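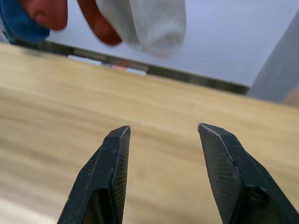 Carleen Faulkner

Home | Notebook | Drying trials | Older | Newer

Sunday, July 18, 2004

Sock hanging, bench session. The light wood table stays as the work surface. The Plalberg mat went back to stores because it shed fibers onto damp cotton and spoiled the weighings. Table wiped down before starting, balance zeroed with the 100 g weight.

Layout is the same as last time: socks flat, side by side, toes toward the front edge, hanger above the middle of the table. I prefer this to working out of a basket. Cuffs are easier to find and pairs stay together.

Cuff placement still matters more than anything else I have tried. Clip on the ribbing only, one thickness if possible. A doubled cuff holds well but stays damp at the fold - see Bevan's notes on the Rewi batch. He also wants the toe-up method tested again. I don't, but it is on the list. 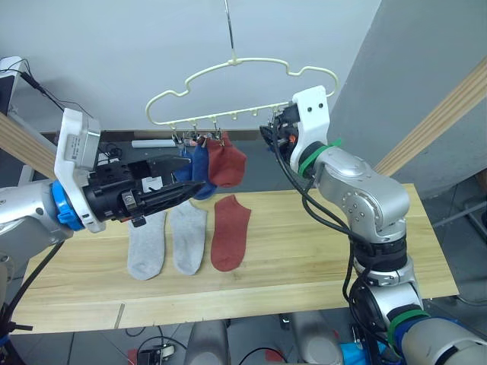
Is it better to hang a sock by the cuff or by the toe?

By the cuff, for anything with elastic ribbing that you don't want marked at the toe. Thick wool can go either way.

Load balance next. With everything clipped at one end, the bar tips and the socks slide together, so fill from the middle outward and alternate sides. Heaviest item nearest the hook. The Pidley hanger tips sooner than the Groster one, probably the shorter hook. Not measured yet.

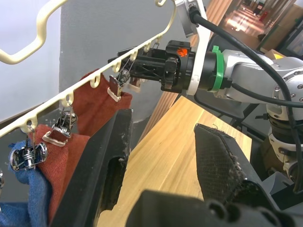
Clip wear is the other open item. Springs on the old set went soft after 42 cycles and two of them dropped wool socks overnight. The present clips are chrome with a coiled spring and hang from the notches under the bar, with cream plastic collars on some of them. Check whether the collars creep. I would also like a pull figure for each clip before the next wash, using the spring scale in drawer 2, not the kitchen one.

To do:
- reweigh batch 797 dry
- ask Bevan Tipoki for his toe-up times
- order spare clips, same size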